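Home | Issues | Authors | Search

4.2 Open-Day Protocol

The demonstration at Skandthorpe ran in two blocks of 12 trials each, 24 in total. Visitors stood behind a line on the floor and were free to leave between trials. Each trial began with a single terry towel on the felt-covered table and ended when the operator, Brenda Tapia, called it or when 90 seconds had passed. The towel was not straightened by hand once a trial was under way. Layout and towel type were the same in both blocks (Figure 2). Questions from visitors were taken only after the second block, and Ulises Palma logged them on paper.

Figure 2. Terry towel on the felt work surface, with the two-finger gripper at the far side of the table. 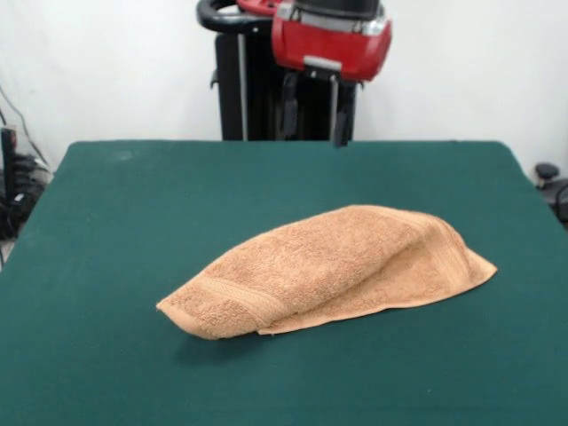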